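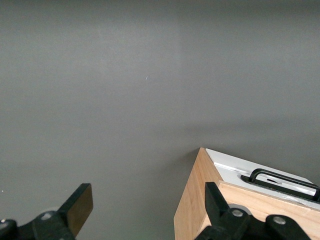
Zuneta Support Desk

Section 3. Wrist camera and gripper set-up, lidded box task

Do this section after the arm is bolted down and homed. If the arm still drifts when you let go of it, go back to section 2. Don't carry on.

You need: Gerotel arm, two-finger gripper, wrist camera, the hex key from the Kettle accessory pouch, soft cloth, wooden box with the white lid and black handle. Laptop with Eroton installed and licence entered.

3.1 Clear the work surface

1. Plain matte grey surface only. No tape marks, no printed mats.
2. Wipe down with the dry cloth. Lint shows up white on grey and Eroton will sometimes take a speck for a corner point. One stray fibre is not a disaster, a dozen is.
3. Lamp to one side. You want a soft shadow from the box, no hard line. If the shadow has a sharp edge move the lamp further back.

Note: glossy surfaces won't work. Tried it, the lid highlight doubles up.

3.2 Check the fingers

1. Power to STANDBY. Amber light on.
2. Look at the bolt heads on both finger brackets. All seated, none standing proud.
3. Nip up with the hex key. Finger tight plus a small turn. No more.
4. Check the inner faces of the fingertip pads. Brownish face is normal. Shiny or torn, replace both pads as a pair.
5. Open the gripper to 100 in the Eroton panel. Fingers should be well apart with clear surface between them in the camera view.

CAUTION: keep hands out from between the fingers whenever the light is green. The gripper closes faster than you expect and the stop button takes a moment to bite.

3.3 Set the camera

1. Open the Wrist View tab.
2. Both fingers should come into the picture from the bottom, one left, one right. The left one is allowed to sit hard in the corner. Don't try to get them perfectly even.
3. If only one finger shows, loosen the camera clamp, turn it a touch, retighten.
4. Set exposure to 75. Leave auto exposure OFF. The white lid fools it and everything else goes dark.
5. Press Save View. Wait for the beep.

Note: on older firmware theres no beep. Wait for the tab to stop flashing instead.

3.4 Place the box

1. Put the box down on the right-hand side of the view, lid on, turned so that one corner points up towards the middle. Square-on placement gives poor edge results.
2. Some of the handle and lid may run out of view on the right. Fine at this stage. The arm moves over before it grips.
3. A finger overlapping the front panel in the view is also fine, as long as the top corner of the box is clear.
4. Press Find Box. A green outline should follow the seam between the wood and the lid.
5. Outline jumps about: wipe the lid, check the lamp, press Find Box again. Still jumping, drop exposure a little and save the view again.

3.5 First approach

1. Speed to 3. Not higher for a first run.
2. Press Approach. Arm travels over the lid and stops above the handle.
3. Look from the side, by eye. Fingers either side of the handle bar, not touching the lid.
4. If they're off, use the arrow keys to nudge. Small taps.
5. Press Store Grip.

CAUTION: do not press Lift until Store Grip shows a tick. Without a stored height the arm uses the last one it had and may push down into the lid.

3.6 Lift test

1. Press Lift. Lid should come up straight.
2. If the box comes up with it, the lid is binding. Press Lower, stop, free the lid by hand with the arm in STANDBY.
3. Lower the lid and repeat, over 2 clean lifts before you move on.
4. Save the task under a new name. Eroton overwites without asking.

Faults

No picture in Wrist View. Cable at the wrist joint, push it fully home. Then restart the tab, not the whole program.

Picture but no outline. Box too far out of view, or exposure back on auto.

Gripper clicks but doesn't open. Bracket bolt overtightened. Back it off and run 3.2 again.

Arm stops short of the handle. Surface height not set, see section 2.

Page revised September 8, 2018. Replaces the January sheet, bin the old one. Next: section 4, putting the lid back on.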